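Grungate Furnished Flats
Questions from guests about the kitchen

These answers are written by Amirhossein Heydari, who looks after the flats at Grungate. English is my third language, so please write to me if a sentence is not clear.

How do I care for the wooden countertop?
Wipe it with a damp cloth and then with a dry one. Please do not leave a puddle near the seam, for the water goes in there and the wood swells. I oil all the counters every October with Osum oil, and you do not need to oil them during your stay.

Can I put a hot pot directly on the wood?
No, please use a trivet. They hang inside the door under the sink. One guest made a black ring in flat 17 and it took me two evenings to sand it away.

What if I have already made a mark?
Tell me the same day, if possible. Small marks from tea or beetroot I can usually remove at no cost. A deep burn is charged at $189, the price the carpenter asks of me.

Are the measuring cups in metric?
The large plastic jugs show millilitres. Older recipe books with ounces are on the shelf, and a conversion table is taped inside the cupboard door.

May I put the plastic jugs in the dishwasher?
Yes, on the top rack only. On the bottom rack they lose their shape and the colour becomes cloudy.

Where should the remote control be kept?
On the kitchen counter or in the basket by the sofa, as you prefer, but not beside the stove. A replacement costs $131 with the programming, and this surprises many people. If the buttons become sticky, take out the batteries and clean them with a cloth that is only a little damp.

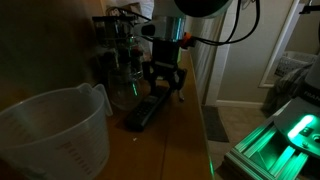
What should I clear from the counter before I leave?
Put the cutlery back in the drawer, return the measuring jug to the cupboard above the sink and wipe away the crumbs. Food you have not opened can stay, and I take it to the neighbours at Arain House.

Is there a fee if I leave the kitchen dirty?
Dishes in the sink are not a problem. If the cleaner needs more than one extra hour, we take this hour from the deposit and send you the receipt.

Where can I send other questions?
Write to the Grungate office, or leave a note in the box by the stairs. I read it every morning before 9:00.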